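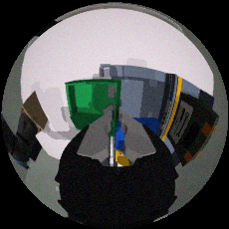 Roaming Supports and the Cost of Leaving Lane

By Tibor Vida
Nov 19, 2024
4 min read

The most recent balance update to Trikel has altered the position of the roaming support considerably, and several readers have asked whether the role remains worth drafting. It does, although the conditions under which it succeeds are narrower than they were in January. The following notes concern organised five-player matches and should be applied with care to the public queue.

The principal change is to shared experience. A marksman left alone in lane formerly gained enough additional experience to offset the loss of a partner. Under the present rules that benefit ends at level 9, after which the absence of the support is a plain cost. Teams that continue to roam beyond this point should have a specific objective in mind before the support leaves.

Of the champions available, Ornen is the most dependable choice. His charge now costs 81 mana, an increase that discourages speculative use, but its range was left untouched and it still crosses the river wall near the lower shrine. Hajdu offers greater damage and a shorter stun. I would select her only where the middle lane can provide control of its own, as she has very little to contribute once her first rotation has been spent.

Judeck is a more difficult case. Gervásio Marinho has argued in the forum that Judeck should be regarded as a first-choice roamer, citing the movement speed on his lantern. I have reviewed 272 of my own recorded matches in the role and cannot support that view. His early pressure is good, but he requires 2 completed items before he can safely start a fight, and by then the lane has usually been decided.

With regard to timing, the first departure should follow a pushed wave and a ward in the enemy's side brush. Around half of the failed roams in my records began with the wave in a neutral position, leaving the marksman to choose between the tower and his own safety. The support should also announce the route. Norbert Szekeres and I lost a league match last season through two players approaching the same lane from the same side – an elementary error, and mine.

Vision remains undervalued. A roam that produces no kill but leaves a ward at the upper camp has still told the jungler where he may go next.

Tsung-han Kan has kindly sent corrections to my earlier table of boot timings, and these will be entered before the next post, which will deal with Ottar Tangen's proposed ban order for the regional league.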